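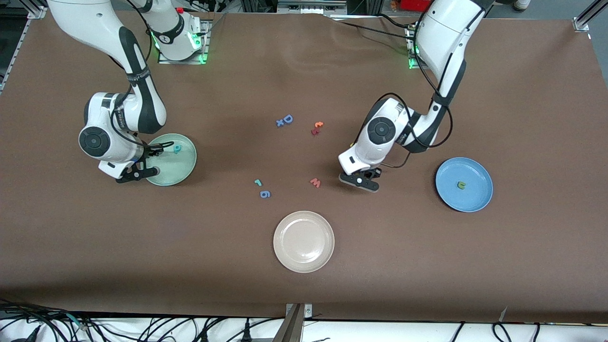 Robot Learning, Lurham
Notes for session 14: learning two-arm sorting from demonstrations
Last changed February 27, 2025

In September we looked at behaviour cloning with one arm and one object. These notes move to two arms and a sorting task, using foam letters and numbers that have to end up on plates. The worked case is the Mosel task set.

1. The problem
At each time step the policy takes in camera images and the joint positions of both arms. It gives back target joint positions and a target opening for each gripper. Nothing in the policy says what a letter is, or which arm should pick it up. Both have to come from the demonstrations.

2. Why small errors grow
A cloned policy is trained on states the operator reached. When it runs by itself it drifts a little, meets a state it has not seen, and drifts further. With flat foam pieces a few millimetres is enough for the fingers to close beside the letter.

3. Action chunks
Instead of one action, the policy predicts the next 30 and carries out part of the chunk before predicting again. This cuts the number of decisions in an episode – and so the chances to drift. Long chunks have a cost: the arm is slow to react if a piece slides.

4. The Mosel result
The Avar policy was trained on 100 demonstrations, then compared with and without chunks. Most failures without chunks were at the grasp. With chunks, more of them came at the release, where the gripper opened too early over the rim of the plate.

Two letters that touch remain hard in both cases. Operators pushed them apart in different ways, and the policy tends to average between them.

Reading: Faulkner notes, chapter 2.

Before the next session, write half a page on how you would choose the chunk length for this task, and what you would measure.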